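[murkgate-cells] Re: Right arm stops short at the appliance, simulated bench

To: murkgate-cells list
Reply to: list

I had the same fault on our two-arm bench last September and it took me most of a week to find, so I'll put down the order I would check things in now. Replies are under each part of your message.

On 28 Apr 2022, a list member wrote:

> We have the two-arm kitchen bench running in Barros with the stock
> Droltico arms. The left arm is fine. The right arm comes in towards
> the front of the appliance and stops 30 mm short of where we want it.
> The planner gives no error, it just reports the goal as reached.

If the planner reports the goal as reached then it has gone where it thinks you sent it, and I would leave the planner settings alone for now. An offset that is the same every time nearly always comes from the base. Check that it is the same every time before you do anything else. Send the arm to the same pose from three or four different starting points and write down where it ends up. If the figures move about, you have a different fault from mine and most of what follows won't help.

> I re-imported the arm description twice and it made no difference.

It wouldn't. The arm description starts at the top of the base plate and knows nothing about where the plate sits on the table. That is kept in the bench file, under mounts, with one entry for each arm. In the version of the bench file we were given, the left entry was measured to the centre of the plate and the right entry was measured to its edge. Ours had been like that for a long time. It had not mattered because the right arm was only ever used for handing things over, and there was enough slack in the hand-over to hide it.

Open the bench file and look at both entries side by side. The two plates are the same part, so the heights should match exactly. If they don't, correct the height first, save, reload the whole bench and test again before you touch the other values. I changed two things at once and had to undo both.

> Could it be the collision margin? We have it at 5 mm all round.

I doubt it. 5 mm all round is what we use. A margin that is too large usually makes the planner refuse the goal, and yours is accepting it. What you could look at is the collision shape on the front of the appliance. The knob and the round dial stand out from the front face, and somebody here had wrapped the whole front in a single block to save time, so the margin was being measured from the end of the knob all the way across. We split it into a flat front and separate small shapes for the controls. That gave us some room back in front of the mesh window, though it was not the cause of the main fault.

> The gripper also looks slightly tilted when it gets there. Is that
> the same problem?

It was for us. The right mount had been turned by 3 degrees as well, presumably by hand in the editor, since it was not a round number in the file. Three degrees at the base is not much to look at but it adds up by the time you reach the finger tip. Set the rotation from the drawing and don't drag it with the mouse. Lock the mount afterwards. The lock is off by default and it is very easy to pick up the plate when you mean to pick up something standing near it.

> Last thing, what camera do you use for checking? From the side I
> can't tell whether it is short or just low.

Straight down, for that reason. From the side, short and low look nearly the same. We keep one overhead view fixed above the table and never move it, and every check is done from there. Use a second view for height if you need one. I leave the shadows on. They cost a little time per render, but the shadow under the front edge of the appliance makes it easier to see where that edge is against the grey table.

Our bench from the overhead view, with the right arm over the table near the front corner of the appliance: 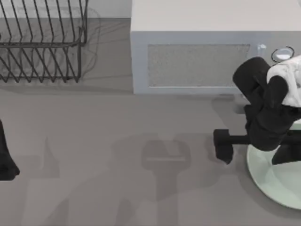

Category: Simulated cells / Mounts and base offsets

The pale green plate at the bottom right is the one to measure from. Take the centre, not the rim. It runs out of the view at that corner, so you can't pick the centre off the screen and have to type it in from the drawing. The left arm only just shows at the other side. When I work on the right mount I park the left one out of the way like that, so there is no chance of the planner bending a path round it and confusing the result.

For a check pose I use the gripper over bare table, just off the lower right corner of the appliance. The corner is a hard edge that doesn't move and you can measure from it in both directions. I wouldn't use the dish rack for this. The rods are thin and all look alike, and I have measured from the wrong one.

Once the mount is right, run the long test. Ours is 3000 moves between the park pose and the check pose, left overnight, with the end position written to the log each time. I plot the log in Ruvilico but any plotting tool will do. A flat line means the mount is sound. If there are steps in it, look at the joint zeroes next.

Keep a copy of the old bench file before you start, with the old values in a comment at the top. Any poses you saved against the wrong mount will be out by the same amount the other way once it is corrected, and you will need the old figures to shift them. We missed that and had to teach the hand-over poses again.

If the two mount entries do match and it still stops short, post both of them to the list along with the tool offset for the right gripper.

--
murkgate-cells mailing list
To leave the list, send a blank message with "unsubscribe" as the subject.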